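Demonstration gathering (robot learning)

Demonstration gathering is the work of collecting examples that a learning system can copy from. In robotics it usually means that a person guides a robot through a job many times over, while a computer writes down how the joints moved and what the cameras saw. The finished pile of recordings is called a demonstration set, and each single run through the job is called an episode, a demonstration or (in older shop talk) a take. This article deals mostly with two-armed tabletop robots and soft goods such as towels, shirts and rags, which is where a good deal of the patient, slightly tiresome and oddly pleasant work in the field gets done.

Background

For a long time robots were told what to do line by line. Somebody measured where the part would be, typed in the positions, and the arm went there. That works very nicely for a metal bracket that always sits in the same tray. It works poorly for a shirt, which never lands the same way twice, and people who tried to write out rules for cloth tended to end up with a long list of special cases and a great deal of respect for anyone who folds laundry for a living.

Learning from examples goes at the problem from the other side. The operator shows the robot what a good run looks like, then shows it again from a different starting point, and so on until the system has enough to go by. How much is enough depends on the job. Simple pick-and-place work may get by on 100 episodes, while cloth handling asks for far more, and the Tudoto set, one of the better-documented small collections, holds 3,000.

Methods

The most common way of gathering examples is leader and follower control. The operator holds a pair of light arms, the leaders, and a second pair, the followers, copies every movement at the table. Most people pick it up in an afternoon, though the first hour can be humbling – the followers have no sense of touch to pass back in the simpler rigs, and newcomers pull far too hard.

A second way is hand guiding, in which the operator takes hold of the working arm itself and moves it along. It is cheap and gives a good feel for the load, but the operator's hands get into the camera view, and guiding two arms at once is awkward for anybody with the usual number of elbows. A third way uses hand-held grippers with no arm attached. These are quick to carry from place to place, and the recordings must later be fitted to whatever arm is going to use them.

An episode has a start state, a body and an end state. The start state is set by hand, and good practice is to vary it on purpose: the cloth dropped, bunched, turned over, moved toward one side. The body is the run itself. The end state is judged by the operator, who marks the episode as kept, kept with a note, or thrown out. On the Lola protocol, written for the Tudoto work and since borrowed by other groups, an operator who fumbles and recovers is asked to keep the episode, as the recovery is worth having.

Work with cloth

Cloth jobs are normally broken into short stages. The first is finding something to hold, often a corner or an edge. The second is lifting and spreading, with one gripper at each end so that the weight of the fabric helps to open it out. Laying down, folding and smoothing come afterward. Of these the spreading stage is the one operators talk about most, for if it goes badly everything after it goes badly too, and a twisted edge at this point will still be a twisted edge three folds later.

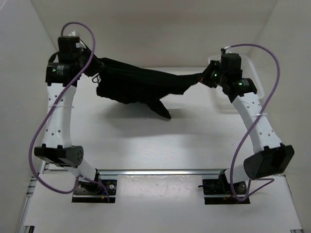 Tension matters a great deal in spreading. Too little and the top edge sags, so the camera has no clear line to follow; too much and a corner may slip out of the gripper. Operators on the Tudoto work were told to draw the arms apart slowly and to stop once the edge looked straight, even if part of the fabric still hung in a bunch lower down. Dark cloth on a pale table is kind to the camera as far as the outline goes, though folds inside the dark area are hard to make out, and the Lola protocol therefore calls for several colors of cloth in any one set.

Checking and sorting

Recordings are looked over before they are used. At Sriwong, a small workshop where part of the Tudoto set was gathered in January, every episode was played back at 3 times normal speed by someone other than the operator who made it. In that batch 481 episodes were sent back for a second look, mostly for long pauses at the start or for a gripper that closed on air. Litik, the labeling tool used there, lets the reviewer trim the pauses without touching the rest.

See also

Leader and follower control
Hand guiding
Cloth folding by machine
Episode trimming

This page was last edited on 2021-03-27.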